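Skarnow Family Tree Binder, landscape, 2 ring 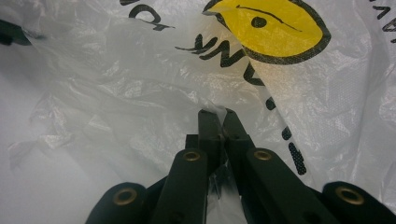 Nanami Yagi wrote in to say the old pedigree sheets ran out of room at the fifth generation, and could we please do something for families where people married three times. So we have. Fold-out sheets now, with spare lines for second and third marriages, and a bit of margin for the cousins who turn up on both sides.

Item: Skarnow binder, landscape
Colours: dark red, navy. Green is finished, sorry
Rings: 2, lever type
Comes with: starter pack of sheets, index tabs, pencil loop (no pencil)
In stock: yes, both colours

What its for
Keeping one line of descent in one place. Made for people working on long families: titled houses, clan lists, church registers, anything where the same four first names come round every second generation. Goes well with the Muli numbering labels, sold seperately, so you can tell one Walter from his grandfather.

Sheets in the starter pack
Pedigree, five generations, plain
Pedigree, eight generations, fold-out
Family group sheet, with room for issue by each marriage
Succession sheet, for titles and offices. Date granted, date lost, who got it next
Source sheet. Please use it. You will not remember where you found the aunt

Paper is cream, heavy enough for fountain pen on one side. Bit of show-through with felt tips. Pencil rubs out clean. Holes are reinforced on the fold-outs only, the plain ones are not, use the stick-on rings if you are in and out of it a lot.

Room for names
A full binder takes some 2,000 people if you write small and stick to group sheets. With fold-outs, far fewer. If you are past 1,000 names already, get a second binder now and split by branch, mother's side and father's side, or by house. Moving it all later is a horrible job.

Difference from the Grunetti
We get asked this a lot. The Grunetti is portrait, smaller, and nicer to look at on a shelf. Real cloth cover. But the eight-generation sheet won't fit in it, and the tabs are a different size. Buy the Grunetti for a finished tree you want to give to someone. Buy the Skarnow for the one you're still arguing about.

The older Reno sheets do fit the Skarnow rings. Top edge sticks out a little. Fine for storage.

Questions we've had
Can I print on the sheets? Inkjet yes, laser not tested on the fold-outs.
Non-Latin scripts? Lines are spaced wide so there's room for the original spelling with a transliteration under it. Randa Nasrallah does hers with Arabic above and English below and says the group sheet is the better one for that.
Living people? Up to you, but we'd keep them on their own sheets so you can lift them out before lending the binder.
Adopted children, unknown fathers? Dotted line option is printed on the group sheet, left hand side.
Daughters in the succession sheet? Yes. There's a tick box for claims through the female line, people asked for it.

Refills
Refill packs of all five sheets, mixed or single kind. Fold-outs are low at the moment, more due in September. Will take back orders.

Postage
Goes as a small parcel. Two binders in one box is the same price as one. Returns fine if the rings haven't been bent and nothings been written in.

Page updated Jun 6, 2026. Prices on the order form are the right ones, ignore the old leaflet.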